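Old telephones from the Abreu Hotel find a new home in Vakinlow

May 2019

Anyone who grew up with a telephone in the hall, and who remembers being told to get off it because somebody else might be trying to ring, will find plenty to enjoy at the Forari Rooms in Vakinlow this summer. The rooms are putting on a display of household telephones, most of them with dials, and visitors will be able to pick a good number of them up, turn the dial and hear it whirr its way back again.

The heart of the display comes from the old Abreu Hotel on the seafront, which shut its doors in March after a very long life and a great many wedding breakfasts. When the building was being cleared, the storeroom behind the linen cupboard was opened and found to be full of telephones, stacked on shelves and in tea chests, some with their cords wound neatly round them and some in a fearful tangle. There were 186 in all. The hotel had changed its bedroom telephones several times over the years and had simply put the old ones away each time, in case they should be wanted.

The new owners of the building, the Groler furniture firm, had no use for them but did not like to see them go in a skip, and so they were offered to the Forari Rooms, which already had a small collection of wirelesses, irons and kitchen scales given by local families. It took two trips with the Groler delivery van to bring everything up the hill, and for a few weeks there was hardly a spare chair in the back office that did not have a telephone on it.

A good deal of the spring has gone into cleaning. Years in a cupboard leave a sort of grey film on everything, and the paler telephones show it most. Warm water with a little washing-up liquid does for the outside, put on with a cloth that has been wrung nearly dry, and a soft toothbrush gets into the finger holes and along the cradle where the handset sits. The cords are slower work. Many of them had gone stiff, and those have been left to lie straight for a while before anyone tries to coil them again.

Not all of the telephones could be saved. Several had cracked along the base, and a few had lost their dials altogether, so these have been kept for parts. Twelve-year-olds and upwards who came to the first open afternoon were allowed to help take one apart and were very taken with the bells, which are two small brass cups with a hammer between them and make far more noise than you would think from the size of them.

Colour has turned out to be a great talking point among people who have dropped in. The oldest telephones from the hotel are black and tremendously heavy, and then there is a run of greens and creams and beiges, chosen, it would seem, to go with the curtains of the day. Beige has its defenders. More than one visitor has said that it was the colour they had at home, on the little table at the foot of the stairs with the directory underneath, and that they had not given it a thought for years until they saw it again. 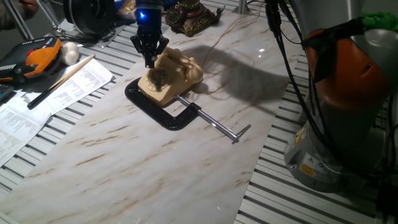
A beige telephone with its handset across the top, and a large black C-clamp lying around it.

The display itself will be set out in three parts. Visitors come first into a hall, with a coat stand, a barometer and a telephone on a narrow shelf, and this is meant to feel as much as possible like the hall of an ordinary house. Beyond it is a hotel bedroom, furnished with a bed, a lamp and a wardrobe from the Abreu, all of which came with the telephones and have been given a polish. On the bedside table there will be one of the hotel's own telephones together with its printed card, which tells guests what to dial for early morning tea, for the night porter and for the laundry.

The third part is the one that will probably keep families longest. Here 12 of the telephones have been joined up so that they ring one another, and each has a number on a label beside it. You choose a number, dial it and wait, and somebody on the far side of the room picks up. There was a trial in the last school holidays, and it was noticed that quite a lot of children began by pressing the numbers in the holes, and had to be shown by their grandparents that the finger goes in and the dial comes round as far as the stop. After that there was no getting them away from it.

A long table by the window has been set aside for people's own memories of the telephone, written on cards and pinned to a board. There are 23 cards up there already. One tells of a party line shared with the butcher, who could be heard breathing. Another is from a former chambermaid at the Abreu, who remembers that the telephone in the big front bedroom used to give a single small ting in windy weather, and that the guests never stopped complaining about it. A third says only "We had ours in the cupboard and I did all my courting in the dark among the coats", and it has had a good many admirers.

The Forari Rooms would very much like more of these, and would also be glad to see old directories, telephone tables (the kind with a padded seat at one side are especially wanted), address books and notepads, either given outright or lent for the summer. Anything lent will be labelled with the owner's name, unless they would sooner it were not, and handed back in the autumn. They are not looking for any more telephones — the shelves are quite full enough — though an exception might be made for a red one, as there was not a single red one in the whole of the hotel's cupboard.

Some of the spare telephones will be sold at the end of the season to make room, and the money will go towards new lighting in the long room, where the present lamps are dim and one of them hums. Anyone who would like to be told about the sale can leave their details in the book by the front door. The telephones will be sold as ornaments and there is no promise that they can be made to work at home, but they have all been cleaned, and the dials turn.

Entry is free, and there is space for 200 people across the three rooms, although it is pleasanter with fewer, and the mornings are generally quieter than the afternoons. There is a ramp at the side door, reached from the lane, and dogs may come in if they do not mind bells. Tea and cake will be served in the back office, now that the chairs can be sat on again.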